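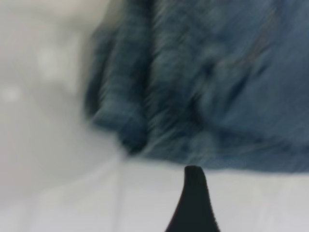

Speed limits again. Been rewriting our house rules for the folding cell at Plelisar and the one that gets argued over every single time is how fast the arm may go while it's got cloth in reach. Rigid parts are easy, you know where the edges are. Fabric isn't. With something like blue denim, the weave smeared to streaks and the tip of a black finger just under the hem, I'd want the slow setting on, full stop. A hem that close can snag or ride over the finger and then you're pulling on something you didn't mean to pull on.

So, current draft. Seven rules, down from a silly number in April. Won't bore you with the lot. The ones that matter:

- Slow setting whenever a finger is within 4 cm of cloth, gripped or not. Not just on approach.
- Three failed grasps, then stop and call somebody. No fourth go.
- Table clear before a run. Pins, tags, mugs. Yes mugs.
- Hands out until the light goes steady. Blinking is NOT steady.
- Log every stop, even the embarassing ones.

The Malý people do theirs differently, they cap by weight of fabric and leave distance out of it. Fine for sheets I suppose. Doesn't help with jeans, where you've got a thick seam one side and next to nothing the other. Plemasum has a nicer checklist than ours and I've pinched the layout, cheers.

Still stuck on whether the stop log lives on paper by the cell or in Holum. Paper gets filled in. Holum gets searched. Nearly everyone on the shift wants paper and I think they're going to win.

Also need to sort out what counts as a failed grasp. Dropped it, obviously. But picked up two layers when you wanted one? I say failed. Will put it in teh next draft and see who shouts.

Right, kettle, then the bit about sleeves.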